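12th February
Entered by the cloth-handling bench, Grorkorholm workshop

I got in early and had the kettle on before anything was powered up, which is the only reason this entry starts out as orderly as it does. The plan for the day was to keep adding to the Flurum set, the one for picking up and spreading out large pieces of cloth, and to sort out for good how we want an episode to begin and end. We have been a bit loose about that, me as much as anyone, and the training runs have started to show it.

First the tally, so it is written down somewhere other than the whiteboard. The set stood at 1,176 kept episodes when I shut the laptop yesterday. The target we gave ourselves for this month was another 400, and I still think we can do it if we stop redoing the easy ones. There is a real temptation, when you have the leader arm in your hands and a nice flat cloth with one corner turned over, to do that same corner again and again, because it goes well and feels like progress. The model already does that corner. It has done that corner for weeks. What it can't do is decide where to grab when there isn't a corner to be found, and that is where the new episodes should go.

So most of the morning went on starting layouts. I tried the old way first, which is to drop the cloth from chest height and take whatever comes. You get a good honest mess that way, but you get more or less the same mess each time, a heap with a peak in the middle, and the arm spends half the episode just pulling the peak over. Then I tried folding it loosely by hand and nudging the layers so the edges don't line up. I like this much better. You end up with long slanting folds that look a great deal like outer edges from the wrist camera, and the operator has to work out which line is a real hem and which is only the cloth turning back over itself. I got fooled a couple of times myself, and I had laid the thing out with my own hands not a minute earlier.

That is the part I keep chewing on. When the wrist view is close in, there is often very little besides cloth to go by. No table edge, no base of the arm, maybe a bit of floor showing at one side if you're lucky. You tell the layers apart by shade as much as anything, the lower one darker where the next one sits over it, and a pressed crease can look every bit as convincing as a fold until you close on it and come up with nothing.

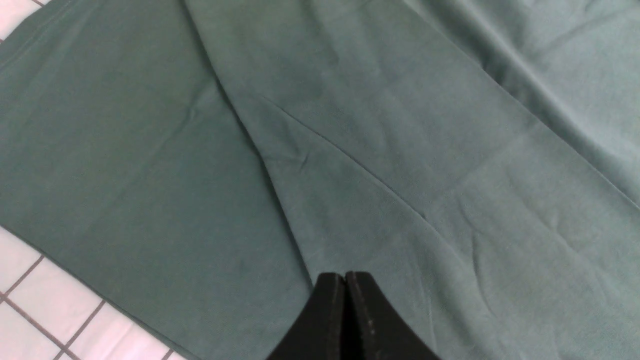

I had been treating those empty grabs as mistakes and throwing the episodes out. After lunch I changed my mind. If the operator comes down on a crease, closes, sees there is nothing between the fingers, backs off and goes for the true fold, then I say keep it, as long as the recovery is clean and doesn't wander. The learner is going to make that same wrong choice plenty of times and it would be good for it to have seen somebody get out of it gracefully. I went back through the discard folder and moved 12 episodes over on that basis. Each one has the tag "recovery" in the notes field, so if this turns out to be a bad idea we can pull them back out in one go and no harm done.

What I would still throw out:

Any episode where the operator pauses for a long while with the gripper hanging over the cloth, thinking. I do this a lot. It looks harmless on playback, but the model picks up the hanging about as if it were part of the job, and then it hovers, and hovers, and the episode times out. Think first, with the arm parked, and then go.

Any episode where the fingers drag on the floor hard enough to judder. The grout lines catch the tips if you come in low and sideways, and you can hear it. Come down nearer to vertical when you're close to the edge of the cloth.

Any episode where somebody's hand comes in to help. I know. It was mine.

On the software side, Reuter (the recording script, for anyone new reading this) dropped its connection to the wrist camera twice before lunch. Both times the arm data carried on happily without it, so there are two files with a full set of joint positions and a picture stream that stops partway. I have moved them out so they don't sneak into a training run. The second drop came as I swung the arm wide to the left, so my money is on the cable where it goes around the elbow. I retied it with more slack and had no trouble the rest of the day, though I won't call it fixed until it has gone a week.

Lighting was soft and even this afternoon, heavy cloud outside, and I left the overhead lamps as they were. I'd like to do a batch with one side lamp on as well, so that the folds throw a stronger shadow. If the model is leaning on shade to tell the layers apart, and I rather suspect it is, then it ought to see shade behaving in more than one way. Put me down for that one – I'll bring the clip lamp from home.

I also had a go at the labels, which I had been putting off. We had 7 different phrases in the notes field for what I am fairly sure is one action, everything from "open out" to "unfold top" to one that just says "flip". I have merged them all to "lift top layer and spread". Please use that from here on, even if it feels stiff to type. If the cloth does something the phrase doesn't cover, write a second line under it and leave the first alone.

Ran a short check on the Ranavum arm before packing up, using last night's checkpoint and the loose-fold layouts. It found a usable edge more often than I had feared and less often than I had hoped. Over half of the failures went the same way, with the gripper coming down in the right neighborhood but a touch too high, closing on air just above the cloth, and then lifting away looking very pleased with itself. The height problem is an old friend. I think we demonstrate the last little bit of the descent too fast for it to be learned well, and I'm going to slow my own hand down there tomorrow and see if it carries through.

Left for the morning: charge the foot pedal, wipe the fingertips, copy today's files to the big drive (started it, but it was crawling and I wanted my supper). Cloth is folded on the shelf by the door. The spreadsheet for March bookings is open on the shared machine, so put your initials in if you want bench time, and leave me a couple of afternoons if you can spare them.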